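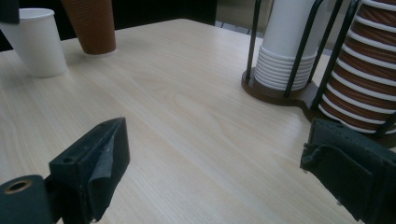

Figure 4. The cup restocking task, with two loose cups at left and the two-column rack at right.

4.2 Restocking paper cups

Of all the chores in our study, the one we expected to enjoy least was the cup rack, and it ended up taking more of our time than any other. The chore comes from the small coffee counter at Kellholm, where whoever is on shift picks up the stray paper cups left on the table and returns each one to the proper stack, white with white and brown with brown (Figure 4). People do this while talking to somebody else. We wanted to know how near a machine could come to doing it at all, even with all the time in the world and no customers waiting.

A paper cup is a friendly object for a person and a rather unfriendly one for a two-finger gripper. Squeeze it lightly and it slides; squeeze it a little more and the wall gives way, after which it no longer nests properly with its neighbors. Fabric pads on the fingers gave us a wider range of workable grip force, though they bunch up with use and had to be smoothed back down between sessions. The ribbed sleeve of the brown cup was a help here, and the smooth wall of the white one was not.

The rack brings its own troubles. Its rods are thin and dark, and they stand close to the stacks, so a hand coming in from the side must either thread between them or go over the top. Macario Barrera, who kept the counter at Mondcombe for many years before joining us, told us early on that he always went over the top, and we would have saved ourselves most of November had we listened to him sooner.

We collected 201 demonstrations, set one aside because the recording was damaged, and trained the Trosel policy on the remaining 200. We then ran 120 trials on the arm, half of them starting with a white cup and half with a brown one. A trial counted as a success only if the cup was seated in the correct column, upright and uncrushed, with the rack still standing where it had been. By that fairly strict measure the policy succeeded in 48 trials. Picking the cup up was seldom the problem. Most failures came in the last inch or so, when the cup met the stack at a slight tilt and the arm kept pushing, much as a tired person might, except that a tired person feels the resistance and backs off.

We are fond of this task and would like to see others try it. As matters stand, we would not leave the arm alone with the rack during a busy morning, and Section 5 takes up what a better sense of touch at the fingertips might change.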